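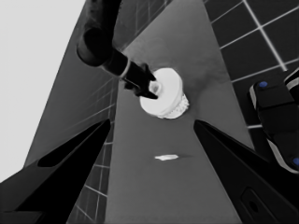

Velbridge wrote in to say that slowing the hand controller to 30 percent cured most of the bad grabs, and that the arm copied the slower moves better too.

We do the same at Uvside. More tips for teaching by remote:

Start each run from the same rest pose.
Close the fingers, wait a beat, then lift.
If you fumble, stop and delete the run.
Save runs in sets of 89 and replay a few before going on.
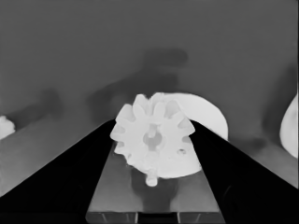 White gear held between the two fingers.

Clear scraps off the counter between runs.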